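The Fish on the Table
By Kadri Toom
August 2018
5 min read

Athina Petridis had run the gift shop in Zullgate long enough to have opinions about dusting, and she shared them warmly with anybody who leaned on the counter, including young Isauro Salinas, who came in for string and stayed most of the afternoon because he had his laptop with him and she had coffee.

"So it can put away my stock," she said. "All the little animals."

"It can try," said Isauro. He worked for Dosley, up the hill, where they were teaching an arm to tidy shelves, and he was fond of the arm in the way some people are fond of a slow dog. "It practices on the computer first. It had 500 goes last night, with a fish."

"And how many did it get?"

He drank some of his coffee. "Nearly 12."

Athina laughed so hard that Stelios Fragkou came over from the bakery to see what the matter was, and then of course he had to be told, and given a cup, and he wanted to know whether the thing could carry trays (it couldn't) or tell a stale roll from a fresh one (certainly not!). She thought of the spring her nephew had helped in the shop, when he'd broken 3 china swans before lunch and cried about it, and how she had sat him down with a box of thimbles and let him move them from one side of the table to the other until his hands calmed down. He was quite good by the end of April.

"Show me," she said, and wiped her glasses on her apron, and Isauro turned the laptop around between the postcards and the honey.

Sign up for our newsletter and get a new story every month. You can unsubscribe at any time.
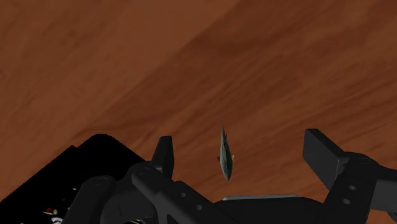 Grikus Evening Writers' Club | Short Fiction

"It's closer on the left," said Athina, with her nose almost on the screen. "Tell it to shift over a bit before it grabs."

"I can't just tell it," said Isauro.

"Well, I told my nephew," she said, and went to put the kettle on again.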